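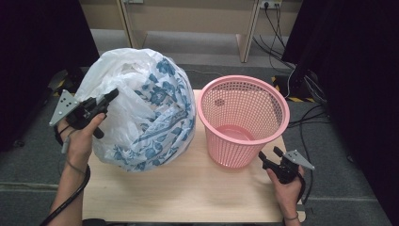
Midametti, February

Review: the Vedia hand-held gripper pair, as demonstrated at the Drernoson open day

The Equipment Review Office attended the open day held by Drernoson at its Midametti premises in order to assess the Vedia hand-held gripper pair. The device is offered to organisations that wish to record manual tasks for the later training of robots. This review sets out what was shown, what our reviewer was able to try, and where we consider the product to fall short.

Doors opened at 9.30 in the morning and the demonstrations ran until mid-afternoon. Visitors were admitted in groups of up to 13, which allowed a reasonable view of the table and left time for questions. The written guide handed out at the entrance was clear, although it dealt at greater length with the software than with the grippers themselves.

The product

The Vedia pair consists of two black grippers, one for each hand, each with two jaws and a grey triangular plate perforated with small holes. The operator closes the jaws on an object much as one would use a pair of kitchen tongs. Both units are cabled. The asking price is 282 per pair in the supplier's own credit units, and existing subscribers to the Hashmi recording service receive the pair on loan for the first 20 hours of use. We would prefer to see a plain price in ordinary currency, and have told the supplier so.

The demonstration task

The household table was the most useful part of the day. It was set with a full white plastic bag, printed with blue flowers and gathered at the top in a loose knot, and beside it an empty pink mesh wastebasket. The task set for operators was to take hold of the bag by its knot, lift it clear of the table and lower it into the basket without tipping the basket over.

It is a sensible choice. A thin plastic bag changes shape whenever it is touched, and a light basket moves at the least knock. Much of the equipment we have reviewed in the past has been shown only with wooden blocks or tins, which tell the buyer very little about work in a home.

Use in the hand

Our reviewer was given a turn of 50 minutes, in two parts. Learning to open and close the jaws took very little time. Judging where the tips of the jaws were, relative to one's own fingers, took a good deal longer, and the first attempts at the knot closed on nothing. By the second part of the session the bag could be lifted on most attempts.

The grip on thin plastic was firm once made. On the rim of the basket, a thick rolled edge, the jaws held well when they approached from above and less well from the side. Two-handed work, with one gripper steadying the basket and the other carrying the bag, was comfortable, provided that the operator kept the hands well apart. The triangular plates project from the outer sides of the grippers and must be allowed for when reaching past an object.

The cables are the principal weakness. The left cable runs back along the forearm and did not trouble our reviewer greatly — the right one passes over the edge of the table, and it pulled slightly at the end of a long reach. Staff suggested standing closer to the table. This helped, but a clip at the elbow would help more, and one should be supplied in the box.

The setting

The room was carpeted and quiet, with black curtains to either side of the table. The bases of the stands carried yellow and black striping, a practice we commend to any organisation arranging a similar day. More chairs would have been welcome for visitors waiting their turn.

Findings

Comfort in the hand: good. Grip on soft items: very good. Grip on rigid rims: fair to good. Cable management: poor. Written guidance: adequate, with more needed on the grippers.

The Office recommends the Vedia pair to training centres and laboratories which have a fixed table and a member of staff able to supervise new operators. We do not recommend it at present for use in private homes, where the cables would need closer attention than most households could give. Drernoson has stated that a revised cable is in preparation, and the Office has asked to borrow a pair when it becomes available.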